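Search this forum
Advanced search | Search tips
Print this thread | E-mail this thread to a colleague

Moving stock and purchasing off Kenuvwood: phased or all at once?

millrate
Posted 11 November 2021

We run Kenuvwood for finance, purchasing and inventory, version 10, heavily customised by people who have since left. Support ends in February. The short list is down to Fudis and Goststead. I am the purchasing lead and have been handed the data side of the project.

The consultant wants every module live on the same weekend. Our finance manager wants ledger first, then purchasing, then stock. I would like to hear from anyone who has done it either way. We have a bit over 2,000 active part numbers and a lot more that should have been closed off years ago. Two warehouses, one set of books.

dockside_kev
We went phased, ledger first. I wouldn't do it again. For five months we had purchase orders in the old system and the invoices in the new one, and a nightly file going between them. Whenever a receipt was reversed the file fell over and somebody in accounts had to match it by hand. The interface cost us more than the purchasing module did.

plainledger
I disagree with Kev. We did ledger first as well and it was fine. The difference may be that we posted from the old purchasing system as a daily summary journal and kept the detail where it was. If you try to carry every line across you are building a second system just for the changeover.

All at once means your accounts staff learn a new chart of accounts in the same week the storeman learns new screens. If both get stuck you can't pay suppliers and you can't ship.

dockside_kev
A summary journal is OK until the auditors ask for the support behind it. Ours did.

plainledger
Ours asked too. We printed it out of the old system. Keep a read-only licence for a year, it's cheap.

tallybench
Whichever way you go, sort the item master out first. We had 392 parts with a different unit of measure in purchasing from the one in stores. Bought by the box, issued by the each, and the conversion factor lived in one person's spreadsheet. The first stock valuation after cutover was rubbish and it took until the next stocktake to fix.

I'm at Furukawa Controls these days (a panel builder, small shop) and we looked at both packages on your list. Fudis is stricter about units. It won't let you save an item without a conversion. Goststead lets you leave it blank and treats it as one to one, so you won't know there's a problem until later.

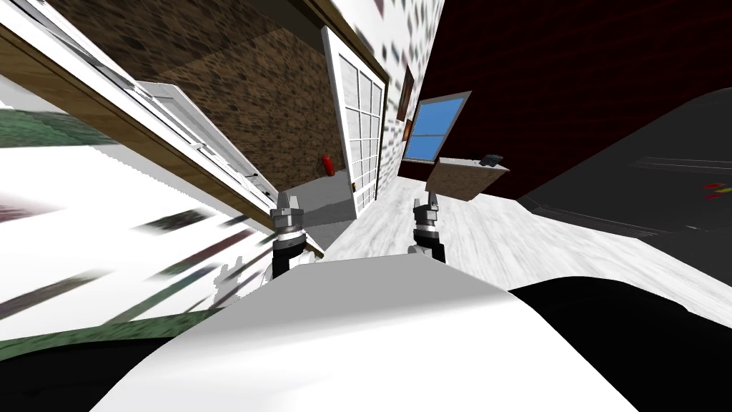
Simulator view, two-gripper robot

Back to the question. We went live with all modules together at both places I've worked. The second one went well, mainly down to three full trial loads beforehand with the users doing their own checking. The first had one trial load, run by the consultant on his own laptop.

millrate
Thanks. The unit of measure thing worries me. I ran a query this morning and have 129 items where purchasing and stores don't agree, and that is only one warehouse.

Does anyone have a view on open purchase orders? The consultant says to convert them all. I would sooner close what we can and re-key the rest.

quietquarter
Re-key them. Converted orders bring their history with them, part receipts, old prices, cancelled lines, and the new system never quite agrees with what the supplier thinks is outstanding. We had two people re-key ours over a weekend and it was a good check on the new supplier records as well.

plainledger
Depends how many. Re-keying blanket orders with a year of call-offs is miserable. Convert those and re-key the one-offs.

dockside_kev
Agree with that one, for a change.

Also get your cutover date away from month end. Ours was the last day of the month to make it tidy for finance, and the warehouse was flat out.

tallybench
Finance will tell you it has to be month end. It doesn't have to be for stock if you take a proper count.

millrate
Finance is telling me exactly that. I'll put the mid-month option to them with the summary journal idea and see which one they like less. Trial load one is being booked now. I've asked for the purchasing staff to do the checking.

quietquarter
Get the suppliers' bank details checked by someone outside purchasing while you're at it. Ours were loaded from a file last updated before two of our biggest suppliers changed banks.

Related threads
Goststead: landed cost on part shipments
Closing old part numbers without losing history
Fudis approval limits by cost centre
Stocktake freeze or rolling count?
Kenuvwood read-only licence, what is included
Who should own the chart of accounts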